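Jarow Oiled Table Top
Solid wood work surfaces for schools, libraries and shared offices

The Jarow table top is supplied by Koton as a replacement surface for existing frames or as part of a complete table. Each top is finished in our workshop with a clear hardwax oil, which leaves the grain visible and allows small areas to be repaired without stripping the whole surface.

Tops are 28 mm thick and are available in straight or rounded edge profiles. Custom lengths may be ordered by institutions furnishing more than one room. Please send a dimensioned drawing with your request. 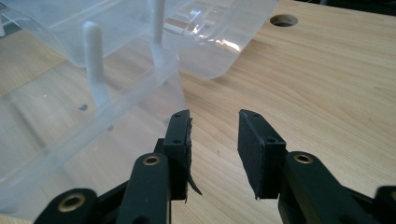 Two coats of oil are applied before delivery. Customers are asked to allow four days after installation before placing heavy equipment or desk mats on the surface. Spills should be wiped up promptly with a soft cloth. Ammonia, bleach and scouring pads must not be used.

Marks from daily use may be treated with fine abrasive paper, worked along the grain, followed by a thin coat of Cunness maintenance oil. Cloths used with oil must be laid flat to dry outdoors before disposal, as they may ignite if left folded.

Product details
Thickness: 28 mm
Finish: clear hardwax oil, two coats
Fixings: slotted steel brackets, included
Compatible frames: Jarow, Þorgeirsson

Orders received by noon on Friday are entered in the following week's production schedule. Deliveries are suspended during August.

Questions on specification should be directed to Signe Bech, Contract Sales. Warranty claims are handled by Sólveig Kirkegaard and must include the order number.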